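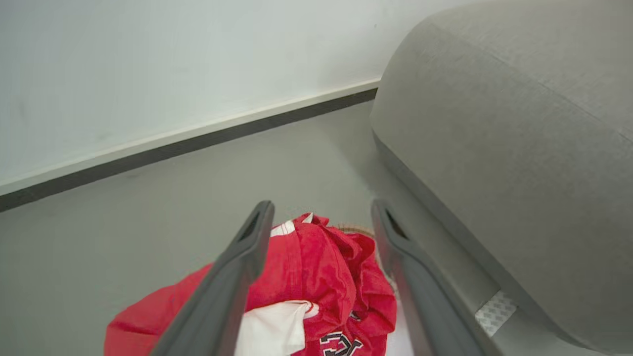 Why is red so hard to miss?

Filed under: Curious Kids > Colour and Light

I love red. Drop a red top on the floor and I'll spot it before anything else! Daylight looks white, but it's really lots of colours mixed together. Red cloth soaks up most of them and bounces the red part back to your eyes. My friend Mikkel has 12 red jumpers, so his washing line is very cheerful.

A white wall bounces back nearly all the colours at once, and your brain says "white".

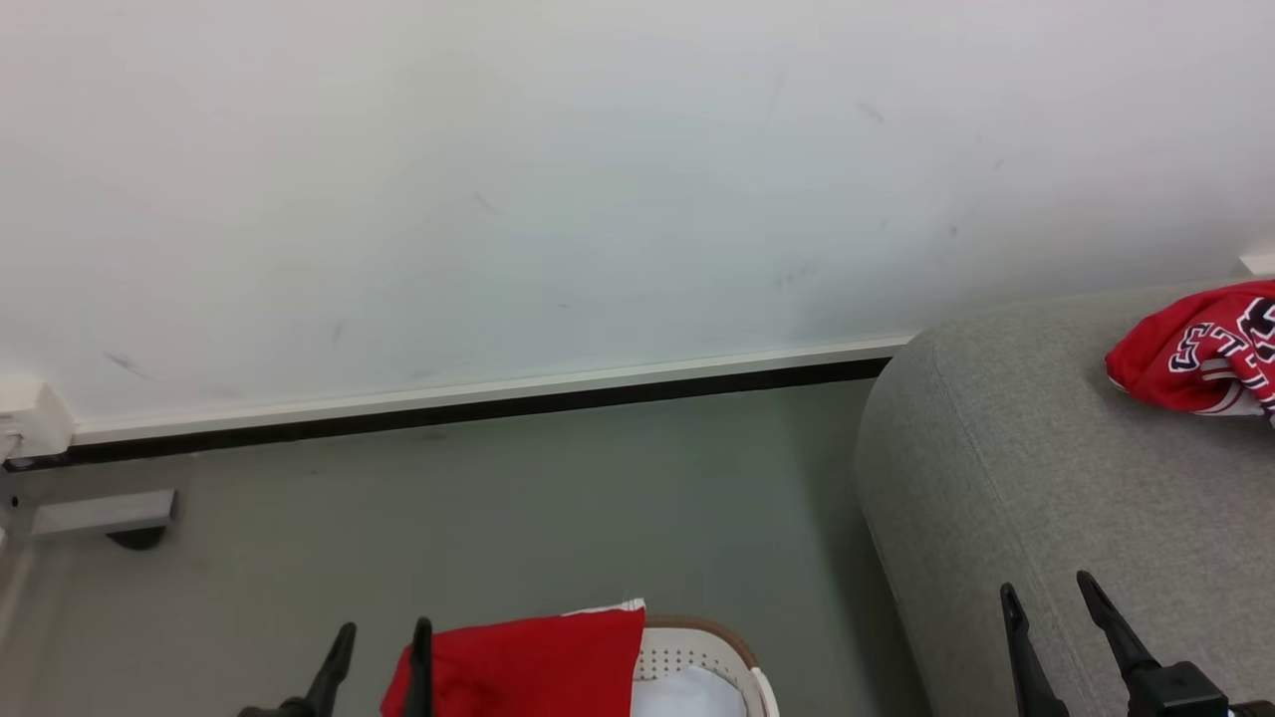 What does black do with light?

It soaks up nearly all of it, so hardly any gets back to your eyes.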